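Chamado 353 - Impressora Fliser do segundo andar
Aberto por: Compras, Trotard
Prioridade: urgente (segundo quem abriu)

10h - Usuário informa que a impressora "se recusa" a imprimir o catálogo. Erro 529 no visor. Já desligou e ligou, com força.

10h20 - O manual diz que o 529 é bandeja 2 sem papel. Usuário garante que tem papel. Tem mesmo, na bandeja 1.

10h45 - Papel na bandeja certa, erro sumiu. Agora as páginas do catálogo saem esverdeadas.

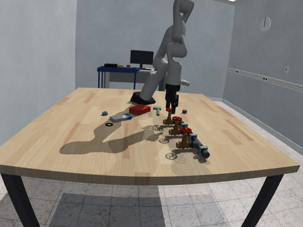
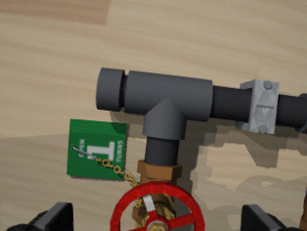
Anexos do chamado: madeira clara nas duas, verde só numa etiqueta.

11h30 - Driver da Fellix reinstalado. O verde continua, agora com mais convicção.

14h - Perfil de cor estava em "Aitken fosco", que ninguém admite ter escolhido. Voltei para o padrão e a página de teste saiu normal.

14h10 - Usuário pede 10 cópias e pergunta se dá para grampear. Abrir outro chamado.

Status: resolvido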